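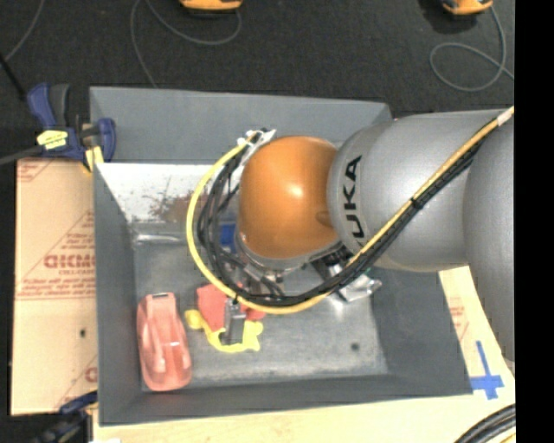

Gripper trial at the Flandholm test hall: arm above the metal bin, with mixed items on the bin floor.

Gripper Comparison Trials - Frequently Asked Questions

What is the purpose of the trials?
Tritia compares grippers for picking mixed items from a bin. Each gripper is fitted to the same arm and given the same tasks, so that the results may be set side by side.

Which grippers are being compared at present?
There are 2: the Najjar finger gripper and the Colturero suction head. Further models may be admitted from October.

How many picks does each gripper attempt?
Each gripper attempts 1000 picks. Attempts stopped by a fault in the arm or controller are left out of the results. In the last completed series, 991 attempts were counted.

Why is the bin clamped?
A finger may press against a wall while reaching for an item near the edge. The clamps keep the bin in position, and staff check them before each run.

Are the items always laid out in the same way?
No. Items are tipped in afresh after every 12 picks and are not arranged by hand. Bright, clear and shiny items are all included, as cameras do not detect them equally well.

Does cable routing affect the result?
It can. Cables that hang low may touch the items or hide them from a camera above - both are noted in the run log.

May a supplier attend?
Suppliers may watch their own gripper being tested, but may not adjust it once a series has begun.

Who should be contacted about submitting a gripper?
Requests should be addressed to Yara Geagea, Trials Office, Flandholm. Please enclose the flange drawing and the weight of the gripper.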